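홈 | 글 목록 | 살림 | 동네 | 방명록

머그잔을 줄이고 나서 적어 두는 것들

5월 8일 | 글쓴이 Jasmina Halilović

찬장 문이 잘 닫히지 않은 지 꽤 됐다. 원인은 머그잔이었다. 이번에 날을 잡아 정리했고, 나중에 또 같은 일을 할 것 같아서 순서대로 적어 둔다.

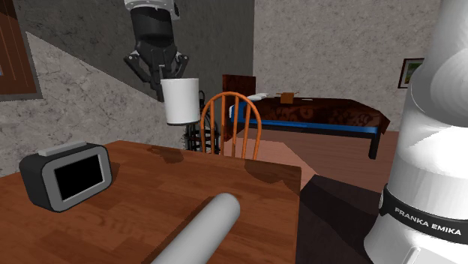
얼마나 있었나

다 꺼내서 식탁에 올려 보니 15개였다. 우리 집은 2명이 산다. 손님이 와도 한 번에 5명을 넘긴 적이 없다. 그런데도 매일 쓰는 잔은 앞줄에 있는 것뿐이고, 뒷줄은 이사 온 뒤로 거의 손을 대지 않았다.

어디서 왔는지 따져 보니 산 것은 얼마 안 된다. 예전 회사 Jakent에서 연말마다 하나씩 받았고, Dandale 시장에서 접시를 살 때 덤으로 따라온 것도 있다. 나머지는 선물이다. 선물로 받은 잔은 취향과 상관없이 쌓인다. 나도 남에게 잔을 여러 번 선물했으니 할 말은 없다.

남기는 기준

처음에는 예쁜 것을 남기려고 했는데 그러면 줄지 않는다. 그래서 쓰임새로 정했다. 손잡이에 손가락이 편하게 들어가는지 먼저 봤다. 손잡이가 작아서 두 손가락만 걸리는 잔은 뜨거운 차를 가득 담으면 불안하다. 입술이 닿는 가장자리가 두꺼운 것도 뺐다. 커피는 괜찮은데 녹차를 마실 때 거슬린다.

바닥도 뒤집어 봤다. 굽이 깊게 파인 잔은 식기세척기에서 꺼낼 때마다 물이 고여 있다. 그 물을 옆 그릇에 쏟은 것이 한두 번이 아니다. 굽 둘레에 유약이 안 묻은 잔은 나무 선반에 긁힌 자국을 남기는데, 선반을 닦다가 이번에 알았다.

용량은 크게 신경 쓰지 않았다. 다만 너무 큰 잔은 마지막까지 따뜻하게 마신 적이 없어서 하나만 남겼다. 그건 수프용으로 쓴다.

찻물 자국

남기기로 한 잔 안쪽에 갈색 자국이 있었다. 베이킹소다를 물에 조금 개어 부드러운 스펀지로 문지르니 대부분 지워졌다. 철수세미는 쓰지 않는다. 표면에 흠집이 나면 다음부터 자국이 더 빨리 앉는다. 안쪽에 가는 금이 간 잔이 하나 있었는데, 금 사이로 색이 배어서 아무리 닦아도 그대로였다. 이건 화분 받침 옆에 두고 연필꽂이로 쓰고 있다.

보낸 것들

멀쩡한 잔은 Kowalczyk 거리에 있는 중고 가게에 가져갔다. 신문지로 하나씩 싸서 상자에 세워 넣었다. 눕혀 넣으면 손잡이가 먼저 나간다는 것을 지난 이사 때 배웠다. 가게에서는 로고가 찍힌 잔은 잘 안 나간다며 받지 않았다. 그건 Ľubica Danko가 작업실에서 붓 빠는 통으로 쓰겠다고 해서 넘겼다. 물감이 묻어도 아깝지 않은 게 좋다고 한다.

선반 다시 넣기

찬장에는 Jenix 철제 선반을 하나 넣을까 하다가 그만뒀다. 칸이 늘면 또 채우게 된다. 지금은 잔을 겹치지 않고 한 줄로 놓는다. 자주 쓰는 것은 오른쪽, 손님용은 왼쪽이다. 고리에 거는 방식도 생각해 봤지만 우리 부엌은 가스레인지가 가까워서 기름때가 앉는다. 겹쳐 쌓는 것은 이제 안 한다. 맨 아래 잔을 꺼내려다 위의 것을 깨 먹은 적이 있다.

문은 이제 잘 닫힌다. 다음은 뚜껑 없는 밀폐용기 차례인데, 그쪽은 양이 더 많아서 주말 하루로는 안 될 것 같다.

이전 글 | 다음 글 | 목록으로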